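Last edited Jun 14, 2021. If your copy has a `fabric_code` column instead of `fiber`, it is an older one and should be replaced.

# Undotetti: a table linen wash log

Undotetti is a set of plain text tables about tablecloths, runners and napkins in everyday use. It records what each piece is made of, how large it was before washing, how it was washed and dried, and how large it was afterward. It also has notes on stains and fading.

The main table has 1,596 rows. One row is one wash of one piece. The records come from 31 households.

## Files

| File | Contents |
|---|---|
| `washes.csv` | one row per wash |
| `pieces.csv` | one row per cloth, runner or napkin |
| `stains.csv` | stain notes, linked to washes |
| `codes.csv` | every short code and its meaning |

All 4 files are UTF-8 with a header row. Fields are separated by commas, and free text is in double quotes. Empty means unknown. A zero is a real zero.

## How pieces are described

Every piece gets an ID made of the household number and a letter. IDs are never reused, even when a piece is thrown out or given away.

`fiber` comes from the sewn-in label. If the label was missing or unreadable, the field says `unk`, and the owner's guess goes in `fiber_guess`. Please don't merge the two columns. Guesses of "cotton" in particular cover a lot of blends.

`ground` is the main color of the cloth, in one word. `motif` is the pattern, chosen from a short list: `plain`, `check`, `stripe`, `dot`, `floral`, `other`. For dots there is a second field, `layout`, which is `grid` or `scatter`. A grid is useful to have because distortion shows up as rows that no longer meet at right angles. 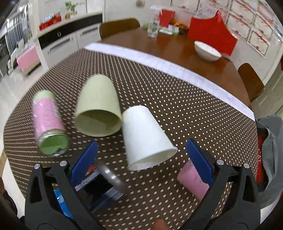 *`ground` brown, `motif` dot, `layout` grid.*

Dark grounds with light motifs are recorded the same way as light grounds with dark motifs. An earlier draft had a separate flag for this. It was filled in differently by different households and has been removed.

## Measuring

Length and width are in centimeters, measured flat and unstretched, hem to hem. Each side is measured along the middle and along both edges, and the table holds the mean. The separate readings were kept only for the Grukineck batch, in the columns ending in `_raw`.

- Measure before the first wash if at all possible. If the piece had already been washed, set `prewashed` to `y`.
- Let the piece rest for a day after drying.
- Iron only if the piece is always ironed at home, and say so in `ironed`.
- Fringe and lace trim are left out of the measurement.

Napkins from a matching set are measured one by one. They often differ before they have been washed at all.

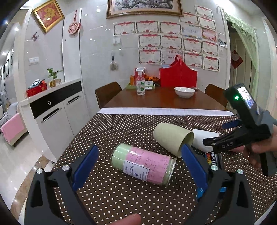

Drop length – how far the cloth hangs below the tabletop – is in `pieces.csv`, but treat it with caution. It was asked for late, and many people gave the drop on one side only. Where the cloth covers only part of the table, or is folded under at one end, `drop` is empty and `cover` is set to `part`. Round tables have a single value. For extending tables we asked for the closed position.

## Washing and drying codes

Temperature is the number on the dial, never a measured one. Machines that show words instead of numbers are coded `cold`, `warm` or `hot`, and no attempt was made to convert them.

`dry` takes one of these values:

- `line` – hung on a line or rack
- `flat` – laid flat
- `tumble_low`
- `tumble_high`
- `mixed` – started in the dryer and finished on a rack

Detergent is recorded as `powder`, `liquid` or `other`. Brands were collected in the first round and then deleted. Fabric softener has its own yes/no field.

## Sources

The records were collected in three batches, marked in the `batch` column.

**Farkach.** The first and largest batch, kept on paper cards and typed up later. Spelling in the notes is unchanged.

**Grukineck.** Entered straight into a spreadsheet, with all raw measurements. This is the cleanest batch.

**Kwon.** Mostly napkins and runners. More than 20 pieces in this batch have no starting size and can't be used for shrinkage, but their stain notes are complete.

## Known problems

- Some Farkach cards were filled in using inches. The ones we caught are converted and marked `conv`. A tablecloth with a width under 60 is worth a second look.
- Washes in March are overrepresented in the Kwon batch.
- Fading is scored by eye on a scale from none to heavy. Scores from different households should not be compared.
- Vinyl and wipe-clean cloths were accepted at first and then dropped. Gaps in the piece letters come from this.
- `stains.csv` uses the owner's own words for the cause. "Sauce" and "gravy" have not been combined.

## Using the data

The tables are meant for small projects on shrinkage and fabric care, and for classroom practice in joining and cleaning data. They don't support claims about any maker or shop, and the households were not chosen at random.

Household numbers can't be traced to addresses. The sheet linking them was destroyed once typing was finished.

## License

CC BY 4.0. Please cite as "Undotetti table linen wash log" and give the batch name if you use only one of them. Corrections are welcome as an issue with the piece ID, the column and the value you think is wrong.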